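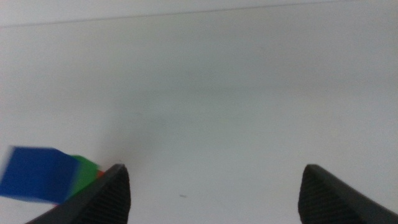 **Kalliopi Hoxha**
Final-year student, Robotics Software, Nilsuwan group

# Throwing frames away: a blur gate for the Nernine wrist camera

Project report, Sunday, October 14, 2018
Supervisor: Ramesh Gautam

## What I was asked to do

The brief ran to one sentence: make the block finder stop lying. The block finder is the part of our control software, Nernine, that looks at the wrist camera and says where the coloured blocks are. It was written by Tyyne Manninen last year and it is a decent piece of code. Give it a sharp view of a block on the white table and it returns a sensible centre and a sensible angle. Give it a view taken while the arm is swinging and it returns a centre and an angle with exactly the same confidence, and they are rubbish.

The planner believes whatever it is told. I have watched it set off with great purpose towards a patch of bare table because a blue smear had been reported as a block twice as long as any block we own.

My first plan was to write a better block finder. Ramesh read the plan, was polite about it, and suggested I first find out which frames were going wrong. I did this with some reluctance and the whole project changed shape as a result.

## What goes wrong

The frame at the head of this report is typical of the bad ones. The blue face is at the left border, well outside the fingers, and its left edge fades into a pale streak. The green beside it is patchy. At the tip of the finger there is a sliver of red-orange only a few pixels wide. The old code thresholds each colour separately, draws a box round whatever it gets, and then tries to pair the boxes into blocks. It can't tell from this whether blue and green are two sides of one block or one side each of two blocks. I have stared at it for a good while and I'm not sure either.

There are three separate troubles in there, and I had been treating them as one:

- blur, which stretches a face and moves its centre
- the border, which cuts a face off so the centre is wrong even when the view is sharp
- the fingers, which hide part of a block and leave slivers of colour poking out

The fingers themselves stay crisp, because they travel with the camera. This turned out to matter a great deal, as described under "The embarrassing fortnight".

## Method

I wrote a gate that sits between the camera driver and the block finder. Every frame goes through it and comes out marked `good`, `partial` or `drop`.

The blur part is the variance of the Laplacian, a standard measure of how much fine edge there is in a picture. Sharp views score high and smeared ones score low. I compute it only over a band around each coloured region, as most of our image is white table and a white table has no edges to speak of however still you hold the camera.

The border part is almost too simple to report. If a coloured region touches the side of the image, its centre is not to be trusted and the frame is marked `partial`. The block finder may then say "something blue, over there" but may not give a position. The planner uses this to decide which way to look, and nothing else.

For the fingers there is a fixed mask, drawn by hand for the fully open position and interpolated for the rest from the reported gripper width. A coloured region that touches the mask is also `partial`. One that touches the mask and is smaller than a set area is ignored, which deals with the slivers.

The settings live in a single file:

```yaml
gate:
 blur_band_px: 8
 finger_mask: masks/open.png
 on_drop: hold_last
```

`hold_last` means the planner keeps the last good answer until a new one arrives. There is a time limit on that as well, added after an afternoon in which the camera cable worked loose and the arm went on trusting the last thing it had seen, like a relative with an old newspaper.

## The embarrassing fortnight

My first version measured sharpness over the whole image. It declared nearly everything sharp. I lowered the threshold, raised it, blamed the camera, blamed the lamp, and wrote a plotting tool to show me the scores over time. The plotting tool was very nice. The line on it was very flat.

The gripping pads have fine ridges on them. From the wrist camera's point of view they are close, dark, full of thin parallel lines and always perfectly still, so they are the best-focused thing in any picture we take. I had built a ridge detector. Nuanchan Wannasri spotted it in less time than it took me to explain the problem, and went back to her lunch.

Masking out the fingers before measuring anything fixed it the same day. I have kept the plotting tool.

## Results

I recorded a set of 600 frames from ordinary runs, with the camera at 30 frames per second, and labelled them by hand as usable or not. I did the labelling before tuning the gate, and Duangjai Suksawat labelled the same set separately so that I couldn't quietly agree with myself. Where we differed we looked at the frame together. Most of the arguments were over very light blur, and I lost most of them.

The gate marked 121 of the frames as `drop`. Looking through those, I found the majority were taken during the quick sideways move between looking positions, where nobody sane would want a measurement anyway. A smaller group were sharp views wrongly dropped, nearly all of pale blocks against the pale table. The contrast there is so low that the edges look soft even at rest. I don't have a cure. Tyyne suggested buying darker blocks, and I have recorded this as future work.

Of the frames that got through as `good`, a few should not have. They are the light-blur cases again, and the position error in them is small enough that the gripper closes on the block regardless.

The planner has not set off for bare table since the gate went in. I would like to claim this as a triumph of perception, though it is mainly a matter of telling it less.

## Things I would do differently

I would label data first. I was told this in first year and wrote it down, and the note is still in the folder.

I would also have asked the arm. The controller knows the joint speeds at all times, so a very crude gate could drop every frame taken above a certain speed and skip the image work altogether. I tried this in the last week and it catches a large share of the same frames. It misses the ones where a block is moving and the arm isn't, for instance when one has just been knocked, so I think the right answer is to use both. The speed check is in the branch `speed-gate` and is not merged. The timestamps from the camera and the controller don't line up well enough, and fixing that means touching the driver, which has a comment at the top asking people not to.

The hand-drawn finger mask is the weakest part. If someone refits the fingers at a slightly different angle it will be wrong, and it will be wrong silently. A start-up check that compares the mask with a fresh view of the open gripper would take a day to write. I had the day and spent it on the axis labels of the plotting tool.

## Where things are

The gate is in `nernine/perception/gate`, with tests. The labelled set is on the group drive, both my labels and Duangjai's, plus the list of frames we argued about. To run the gate over a recording without the arm switched on, use `gate_replay` and point it at the folder. It prints one line per frame and, if asked, a plot.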